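Flenddale cell, gripper notes
May, started 9:20 am

Wrist camera and fingers, after the finger change

Swapped both fingers on the Flenddale arm first thing. The old pair had gone shiny at the tips and the folded towel kept creeping out on the lift. Cleaned the mating faces on the base, seated the left finger, then the right, and brought the screws up a little at a time. Blue threadlocker from the Jurex drawer, one drop each.

Home offset was 921 before the change. Did not touch it until I had looked at the wrist view with the gripper open. Towel between the fingers, white round piece right behind it, bottle on its side over to the left. Both fingers show in the view, and I want it to stay that way after every change.

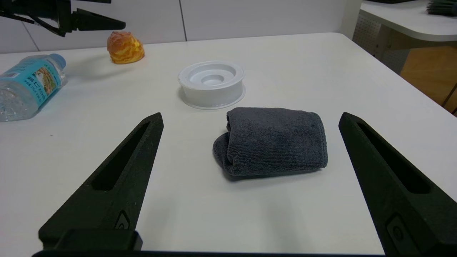 Clifford's remark when he read this over: don't trust the view for the offset, because the camera bracket has its own slop. Close on the gauge block first, write the number down, and only then look at the picture. He would also like the old fingers kept until the new ones have had a full shift.

Fair enough. Closed on the block 3 times and got the same reading each time. New offset saved in Prostuner as profile 1446. The old profile is still there under its old name, please leave it.

Bracket: Clifford is right, there is a bit of play if you push on it sideways. Snugged the two outer screws. The inner one is hard to reach with the long key, use the stubby one in Roxana's tray.

Opened up again over the towel to compare. Left finger comes in from the lower left, right finger from the lower right, towel slightly right of center. I can live with that. Grip point is taught off the towel anyway, with the fold to the left and the stitched hem to the right. 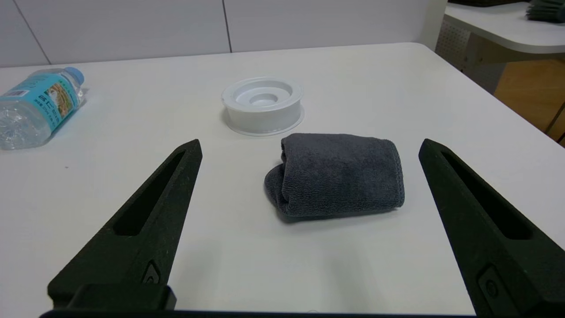

Still to do

Run 60 picks on the towel at normal speed with profile 1446, log any drops.
Recheck finger screws after the run - hand key only.
Ask Vernon if Poirier can print the next pair with a rougher inside face.
Cable tie at the elbow is rubbing, replace before the run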